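Grokley Coach Interviews – data card

Short name: grokley-coaches
Version: 2
Maintained by: Etelka Medve
Last change: Mon 13 May

What is in the set

The set has 351 written interviews with high school baseball and softball coaches in the Trostia and Rotow leagues. Most were made by phone and typed afterwards by the person who asked the questions. Each interview is one text file in UTF-8. The file name gives the league, the season and a running number.

We started the work in January with the older interviews, which existed only as newsletters. These are shorter and the questions are not always the same. Please do not compare them directly with the newer ones.

Fields

coach_role: head coach, assistant or interim
school_code: a code, see schools.txt
sport: baseball or softball
years_in_role: as the coach said it, so "a long time" is a possible value
questions: the questions in the order they were asked
answers: the full text of the answers
source: phone, newsletter or e-mail

Empty fields are written as NA. A coach who refused a question has the value "declined", and this is different from NA. 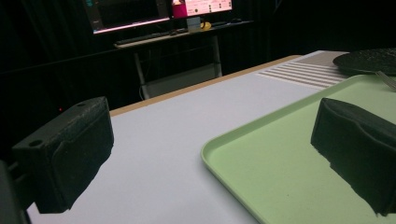 The pale green tray, seen three times.
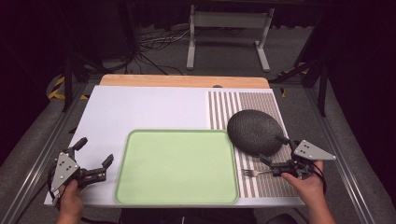
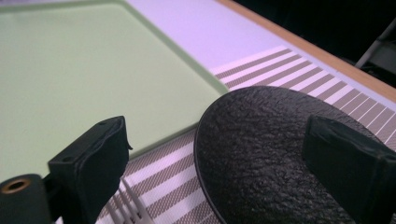

How the text was cleaned

We removed phone numbers, names of players under 18 and everything a coach asked us to keep private. Spelling mistakes in the newsletters were corrected, but grammar was left alone. Baseball slang is kept as spoken – there is a small word list in slang.txt for readers who do not follow the game.

Nkechi Ugwu read almost 200 of the files a second time and compared them with her notes. The others were read once.

Known problems

Rotow softball is thin, especially for the early seasons.
Some coaches moved from one school to another and appear under both codes. The file moves.txt lists the cases we know.
Scores and records mentioned in the answers were not checked. If a coach says his team won the district, we left it like this.
The Edet tournament is spelled in several ways in the newsletters. Search for "Edet" and also "Edett".

Use

You may use the texts for research and teaching. For printing a whole interview in a newspaper or a book, please write to us first, so we can ask the coach. When you quote, give the file name and the version.

Corrections

Send them to Etelka with the file name and the line. Small corrections go into the next version, and larger ones are also noted in changes.txt.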